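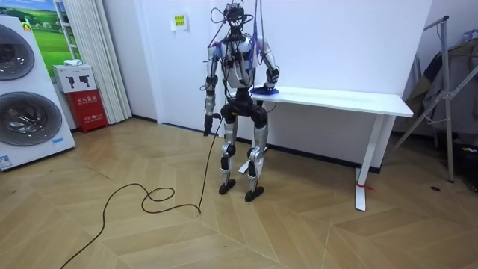

White table, small blue object, herringbone floor.

**1/** Notes on cleaning matte white desktops, for anyone who bought one and now regrets the finish. Ours is a Heltinby standing desk, plain rectangular top, rounded corners. The method should apply to any matte white surface with a similar coating.

**2/** Matte white hides glare and fingerprints. It does not hide graphite, rubber dust, cable jacket marks or whatever comes off the bottom of a laptop. All of these show up as small dark specks or thin grey streaks, and each type wants slightly different handling.

**3/** Specks first. Most are dry grit. If you put a wet cloth on dry grit you get a slurry, and the slurry leaves arcs. Brush or vacuum the top before any liquid goes near it.

**4/** Streaks are usually transfer marks: something dark and soft got dragged across the top. Water alone lifts maybe the newest ones. For the rest, a drop of dish soap in 500 ml of warm water is enough. I have not needed anything stronger on this desk.

**5/** Do not use melamine foam. It takes the streak off and takes the matte off with it. You end up with a shiny patch that you can see from the door in the afternoon.
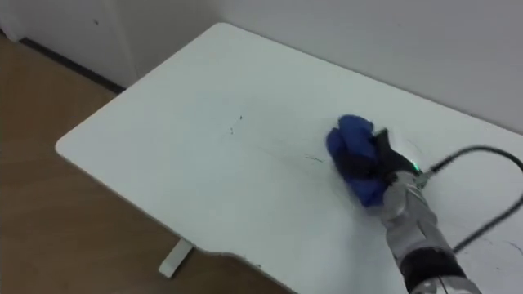 ## Cloth and pressure

**6/** Cloth choice matters more than the cleaner. I use microfiber at home, washed at 40 °C, no softener. Softener coats the fibers and they stop picking anything up.

**7/** Fold the cloth flat, in quarters. A bunched cloth presses hard in a few spots and skips everything between them, and the smudges follow the path of the wipe in curves. A flat pad gives you one even contact patch and eight clean faces if you refold it as you go.

**8/** Stroke direction: straight lines, back edge to front edge, overlapping by a third. Circles spread the dirt over a larger area. Finish with one dry pass in the same direction.

**9/** The back edge gets missed. With the desk pushed up near the wall there is a narrow gap, and crumbs collect on the last inch of the top before they drop into it. Pull the desk out once a month. Lift it, if the floor is wood.

**10/** Correction to 4/: someone asked about the Güneş citrus spray. I tried it on the Vadbridge desk, which has a glossier top. Fine there. On matte it left a film that needed two rinses — not worth it. 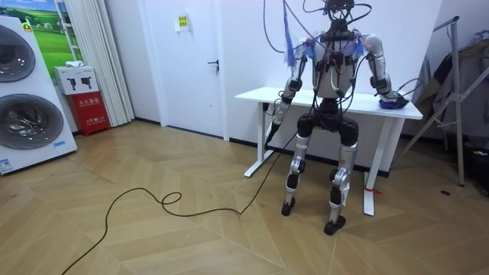 Plain top, white T-shaped legs, red ribbon on the right one.

**11/** Legs and feet. A T-shaped leg has a flat foot, and flat feet collect dust along the whole upper face. Same soap solution, well wrung cloth. Keep water off a wood floor and dry the foot right away, including the edge where it meets the boards.

**12/** Anything tied around a leg comes off before you wipe it. Damp ribbon can bleed dye into white powder coat, and red is the worst for it.

**13/** Total time for a desk this size is 19 minutes if you include clearing it, most of which is the clearing. I do it on Tuesday before lunch. Questions about oiled wood tops go in the other thread, I don't own one.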